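Hatar Bar and Supper Reviews – README

Maintainers: Kendra Arsenault, Yung-ching Ho
Version: 2

This set holds 811 short reviews of bars, supper rooms and tasting menus in Flancombe and Skarka. Each review is one row in reviews.csv, with the venue code, month of visit, meal type, number of courses, score out of 100 and the review text. Scores are whole numbers and were given by the reviewer on the night.

Texts were typed up by Wen-hsiung Chou and checked against the originals by Yao-tsung Fung. Spelling of dishes and drinks is left as written. Names of serving staff have been replaced with STAFF. Venues that closed before February are kept and carry the flag "shut".
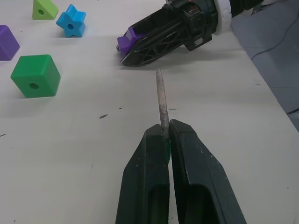

Are drinks scored separately from food?
Only in the Skarka rows. Flancombe reviewers gave one score for the whole evening, and the drinks_score column is blank there.

Known problems

Prices are as printed on the menu and may or may not include service. Visits paid for by the venue are marked "invited" – these tend to score higher and are best left out of any average. A few rows from the Wan hotel bar have the meal type missing.

Files

reviews.csv – all reviews, UTF-8
venues.csv – venue codes, town, type of room
changes.txt – corrections made after version 1

Corrections go to Kendra Arsenault, with the row number and the venue code.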